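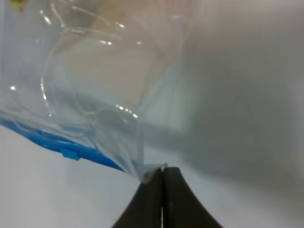 Thursday – storage trial, sample moisture

Weighed the Fenley clay samples again at 4 p.m. Heaviest is 658 g, down 6 g from Monday's reading. The Ulloa set hasn't moved. I think the drop is from opening the Fenley ones too often, so I'm leaving them shut until next week.

Gervasio Quezada wants the drying oven for his glaze tests, so we have it mornings only. Shelf two still reads hot – around 16 degrees over the dial. Use the probe.

Zipper bags with the blue seal are fine for short holding. For anything over a month, use the jars.
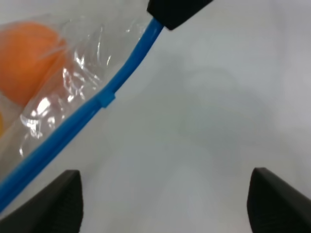

Vidgate Ceramics Workshop – Materials Group

Stenilum batch: sieved, 35 minutes to settle, poured off the top. Color a bit grayer than the last lot. Didn't test shrinkage, no bars left in the mold.

To do: order filter paper, relabel the Ulloa jars, ask Gervasio for the September firing log.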